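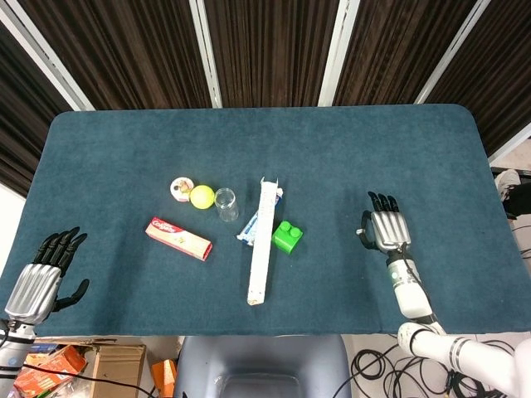 **mudlark_jid** wrote:
I still think we should just give the hospital the cash and be done with it. £1,532 from one sponsored walk is brilliant for a place the size of Jidville, and I'd hate to see it go on carrier bags and flannels when the ward could buy what it needs.

---

**teapotlane** wrote:
But the ward can't, can it? I rang them on Monday and the sister said anything paid in goes to the general fund first and they put in a request like everyone else. My mum was taken in with nothing but her slippers and her reading glasses (the wrong pair!) and it was the little overnight bag somebody handed her that cheered her up. I'd do the bags, all of it on the bags.

---

**mudlark_jid** wrote:
Fair enough, I didn't know about the general fund. I'm still not keen on us storing it all. Where does it go? Last time we had 31 boxes of donated jumpers in the church porch and they went musty.

---

**bramble_and_co** wrote:
Takeck have said we can have a shelf in their stockroom until April, free, so long as somebody picks up before closing. It's dry in there. I went and sniffed it, haha.

---

**teapotlane** wrote:
OK so I've had a go at a list for the bags and I'm sure you'll all pull it to bits. Each one gets a flannel, comb, soap in a tub, socks, a pen, a puzzle book and toothbrush and paste. I'd like full-size paste in its carton, like the Colgate on the blue cloth there, as travel tubes are gone in a couple of days and some people are in for weeks. Drawstring bags from Evutero work out cheaper than the ones from the market and they wash well.

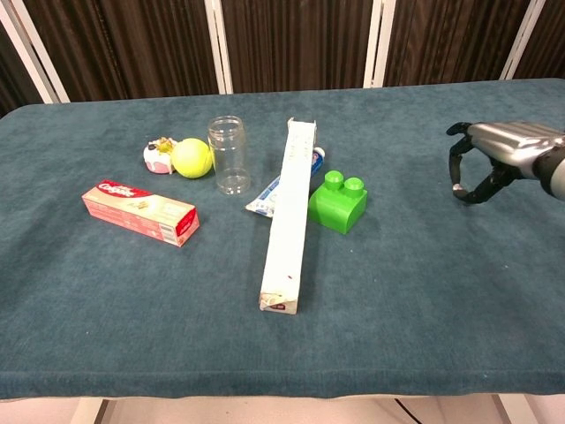

---

**oldferryroad** wrote:
Can we please put something in for the stroke ward? My husband spent five weeks in there and what he wanted was something to do with his bad hand, and all anyone had to offer was a telly he couldn't hear. A tennis ball like the yellow-green one next to the cupcake would do nicely, he squeezed one of those till the fluff came off. They cost pennies if the tennis club lets us have their old ones. No need for a fancy exercise kit.

---

**mudlark_jid** wrote:
Old ones? On a ward? Infection control will have a fit. New or not at all, sorry.

---

**oldferryroad** wrote:
New then! Two to a tub from the sports shop in Drummond. I'll pay for the first lot myself if that settles it.

---

**bramble_and_co** wrote:
I'd check with the physios before anyone buys anything, not every hand wants squeezing. My aunt was told to leave hers alone.

---

**teapotlane** wrote:
Good point, I'll ask when I ring back about delivery times. Can someone with a car do the Evutero pick-up? Mine's in the garage again.

---

**mudlark_jid** wrote:
I can, any day after 2. And I want it noted I'm still grumbling about the flannels.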